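Gallery: Wrist Camera and Gripper Comparison, Dirnwood Bench

This page belongs to the gripper comparison on the Dirnwood bench. The hardware list, the settings and the open items come first, then the gallery. Older results are on the Dralo page and are not repeated.

The comparison covers two parallel grippers, the Usten and the Fan, both on the same Dralo arm and driven from the same controller. Each gripper has its own bracket for the small wrist camera. The brackets put the lens at slightly different heights above the fingers, so the two views do not overlay. We looked at correcting for this in software and decided against it. Every view is stored as it comes from the camera, without cropping or sharpening.

Settings

Finger stroke on both grippers was limited to 80 mm. The Usten can open wider, but the Fan can't, and the comparison is of little use if one side gets extra clearance. Closing force was left at the factory default for the first set and lowered for the second. Arm speed was the same in all sets. The controller runs its own loop and does not wait for the camera, so camera timestamps are matched to joint positions afterward. The matching tolerance is one camera interval in either direction.

Exposure is automatic. Fixed exposure was tried on the first set and dropped: a value that held detail in dark parts lost everything in white ones, and most of the bench is white or gray. Gain is capped. White balance is locked at the start of each set and checked against a gray card at the end.

The full comparison came to roughly 900 grasp attempts, divided between the two grippers. Attempts in which the arm stopped on a joint limit were removed from the totals and logged separately.

Notes on the grippers

Usten: stiffer fingers, less play at the tip, heavier. The extra mass shows up in the Dralo's joint 3 current when the wrist is held level. The cable exits at the side and has to be tied down along the forearm. Finger pads are held with two screws each and can be changed without taking the gripper off the flange.

Fan: lighter and quicker to close, with noticeable play once the fingers are more than half open. The cable exits at the back, straight into the wrist, and needs no tie. Pads are glued. Changing them means a spare set of fingers or a wait for the adhesive. The position readout drifts over a long set and should be zeroed at every break.

Neither gripper reports contact. Contact is inferred from motor current, with a threshold set per gripper. The thresholds are in the settings file and should not be copied from one gripper to the other.

Open items

Repeat the low-force set with new pads on the Fan.
Measure bracket flex with the arm at full reach.
Try a shorter maximum exposure with more light on the bench.
Replace the camera cable before the next set. The current one is too short for a full wrist turn.

Gallery

Views are uncropped, at the orientation the camera delivers. Captions name what can be identified and leave the rest. 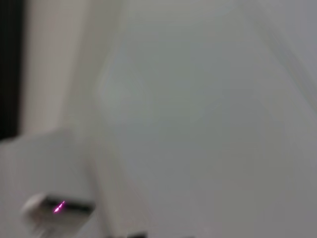

Dirnwood, October

Wrist camera view. Pale gray surface over most of the area, with a white body low on the left. The dark slot in the body holds a short magenta streak, the only strong color present. Edges are too soft for the corner finder, so the view is listed as unusable for bracket alignment. It stays in the set for the exposure check, where the bright left end of the white body and the dark strip at far left are the two extremes to compare.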